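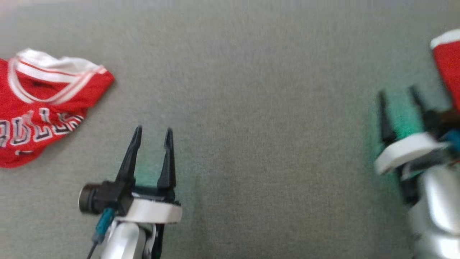 My cousin Noelia rang from Claremdale to say she'd sold Nan's house, and did I want anything before the skip came? I said the letterbox. She said be serious. I was! It still had SOLER on it in Nan's wobbly paint (the S is backwards, she never fixed it).

So I drove up with 60 bucks and a shifter I'd borrowed from Ramiro next door. 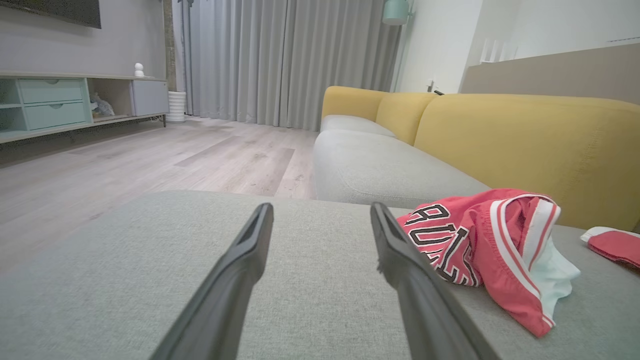

Red shorts, grey cushion.

The bolts were rusted solid. Noelia held the torch and gave advice, mostly bad, and then the whole post came out of the ground, concrete and all, and we sat down in the wet grass and howled.

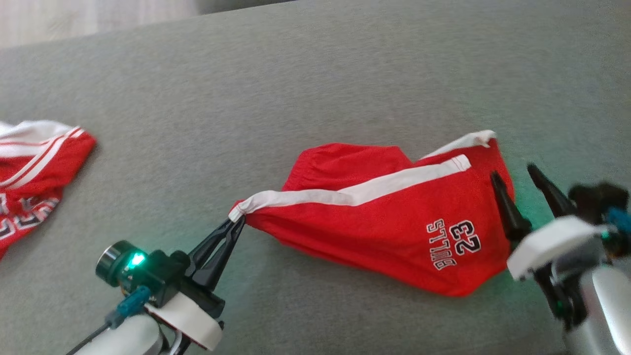
The shorts again, all bunched up.

It's in my hallway now. There was a letter jammed up the back, addressed to me, December postmark. I've made two cups of tea and I still haven't opened it.

2 comments | 60 shares

More short fiction
The Last Bus to Rinow
Skurumow in the Rain
My Neighbour's Colour Chart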